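The Quiet Pint, and Other Promises

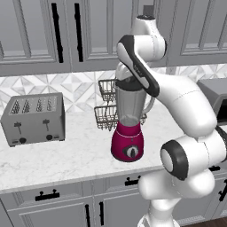 Durstead's pubs are being saved again, we are told, this time by cocktails. Honik, the chain that took over six of them in October, says drinkers want a night out "with a kitchen feel". I have my doubts. A magenta blender beside a four-slot toaster on white marble is a nice enough thing at breakfast, but I have never wanted to lean on one at ten at night with a friend and a packet of crisps.

The Ratanaporn, my old local, lost its dartboard and its back bench. Honik counts 2,378 visits there in a month. How many came back for a second drink, it doesn't say.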